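Two Arms, One Table, and a Week of My Patience

I've wanted a two-armed robot kit ever since I wasted a summer trying to get a one-armed one to put a lid on a jar. So when Rendoro offered to lend me its new Zapata kit for a review, I said yes before I'd read the rest of the email. June 2025 was already looking like a slow month, and my back room had a table in it doing nothing much.

The Zapata comes in three crates, and you will want a friend for the biggest one. Inside are the arms, the clamps, the power supply and a paper manual (paper! I could have hugged somebody). The software is called Vader, a name I thought I'd get sick of and haven't. I had both arms talking to my laptop before dinner on the first day, though one of those hours went to a cable I'd plugged into the wrong port, and the manual does warn you about that on page two.

What you mostly do with a kit like this is small stuff on a tabletop. Pick a thing up, pass it across, set it down again. It sounds dull and I loved it. The arms come at an object from opposite sides, so you spend a lot of time deciding who goes first. Vader lets you pick a lead arm for each task, and I'd leave that setting alone until you've got the feel of it.
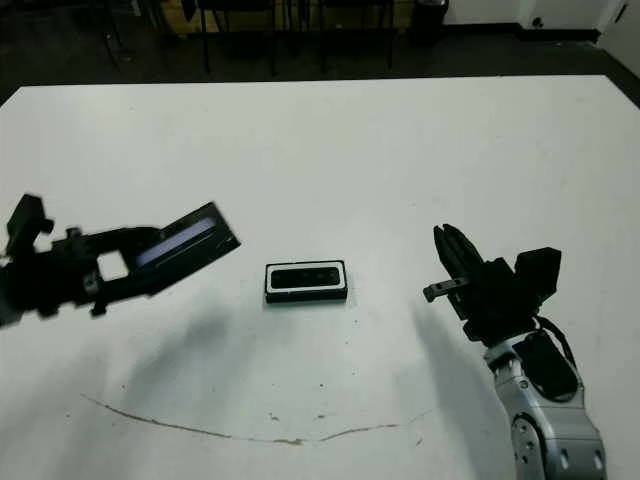 Do you need to know how to code to use it?
Basic moves can be set up from menus, but anything with a decision in it, like "try again if you miss," takes a few lines of Python.

My complaints are mostly about the software. Saved routines live in one long list with no folders, and by the weekend mine was a mess of names like "handoff new new." The emergency stop works fine but the button sits on a short cord, so I ended up with it practically in my lap. And the fans! They're louder than my fridge, and they stay on for a good while after you shut down.

Now, money. The full kit rents for $700 a month, or $457 if you sign up for a year, and there's a $1000 deposit either way. That's a lot for a hobby. For a small shop or a school club that would use it every day, I think it's fair. Femutwood sells a cheaper set, but it's a single arm, and I've already told you about the jar.

Mine goes back on Friday. I've still got one handoff I want to get right before then, so the crates can stay in the hall a little longer.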